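Town Hall Talk > Budget & Taxes > Local Ballot Measures

My city wants to raise sales tax for a "resident services fund." Can they spend it on anything they like?

Posted by porchlight_pat

We have a measure on the ballot in Temari for a half-cent sales tax increase. The mailer says it will pay for "vital resident services," and there's a drawing of a happy family next to a tree. I have read the thing four times and I still couldn't tell you one service. I asked at the council meeting and was told the fund would be "responsive to community priorities," which is the sort of answer I give when my wife asks what I did all afternoon.

Two years ago they passed a parking fee that was going to fix the sidewalks. My sidewalk still has a crack in it you could lose a dog in. The fee is doing great.
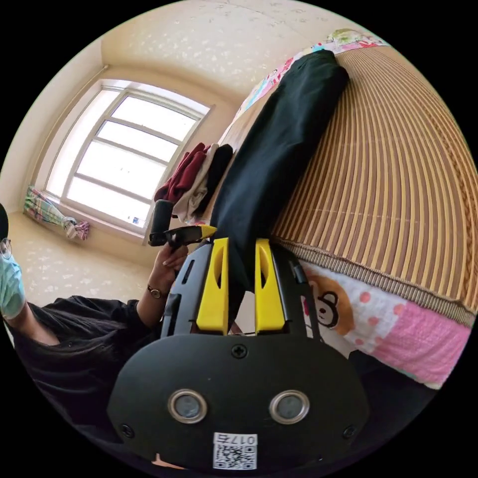
So before I vote: is the city legally stuck with spending the new money on what the mailer says? The measure needs 57 percent to pass, if that matters, and the city attorney's summary calls it a "general" tax in one spot and a "dedicated" fund in another. My neighbor says that's a typo. I have lived here too long to believe in typos.

Filed under: sales tax, ballot language, city budget

dasis_ridge_voter

The mailer is worth nothing. I mean legally, though you can draw your own conclusions. What counts is the full text of the measure and the ordinance behind it. The clerk has to give you both, and they're usually on the city website under a heading no sane person would click.

Look for the part that says where the money goes once it's collected. If it says "general fund," the council can spend it on police, pool chairs or a new logo, and the words on the mailer are a wish. If it sets up a separate account and lists what the account may be used for, they're mostly stuck with the list. Then read the list. Over in Dasis ours had 10 approved uses and the last one was "other purposes benefiting residents," so you can guess which one got popular.

Also check these while you have it open:

- Is there an end date? Ours didn't have one.
- Can the council change the list by its own vote, or does it have to come back to the ballot?
- Does anybody outside city hall audit it, and do they have to publish what they find?

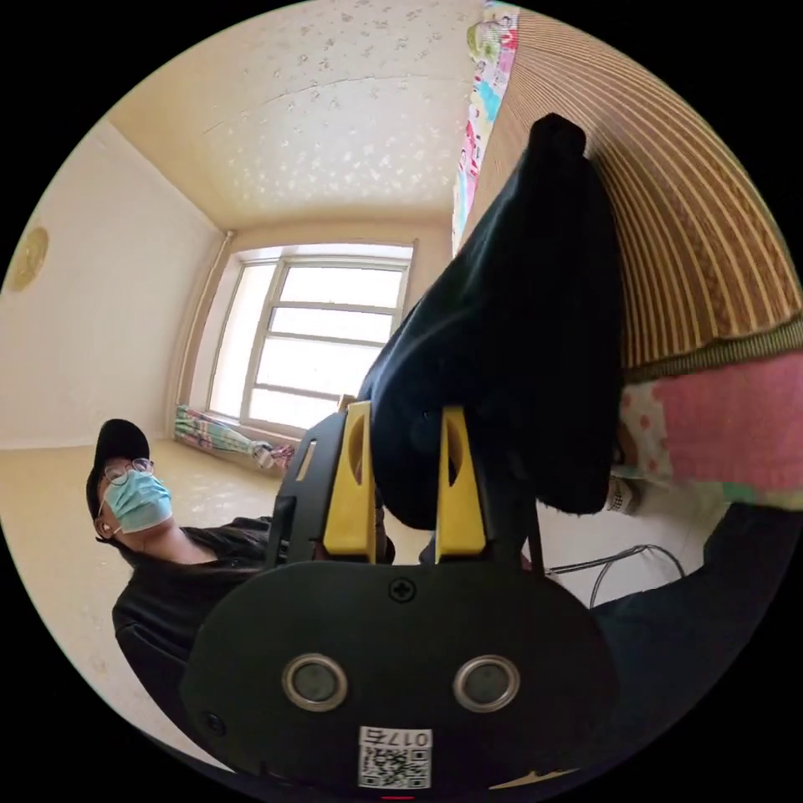 On the general/dedicated thing, I'd email the city attorney and ask which word controls. Do it in writing. In a lot of states the two kinds of tax need different margins to pass, so the word can decide whether the measure wins. Rules vary a lot by state and I don't know yours. If they answer you, save it. If they don't, read the silence out loud during public comment, where you'll get three minutes and a very small microphone.

grumbling_in_yimer

vote no. it's always no. they had 58 million last year and couldn't find the leaf truck

ledgerlines

The answer above about the ordinance text is right, so I'll only add the boring part. Pull last year's adopted budget and find what the city already spends on whatever "resident services" turns out to cover. Sometimes the new tax pays for a program and the old money quietly moves somewhere else. The program gets exactly what it had before, everyone says the promise was kept, and on paper it was. The phrase you want in the measure is "supplement and not replace," or something close to it. If it's missing, ask why.

My town's budget runs to 200 pages and the useful table was in an appendix. Search the PDF for "transfers" and you'll skip most of the pictures of the mayor.

As for the parking fee, ask the clerk for the revenue and spending report on it. It's a public record. You may learn that the sidewalk money went to a sidewalk study, which ours did, and which recommended sidewalks.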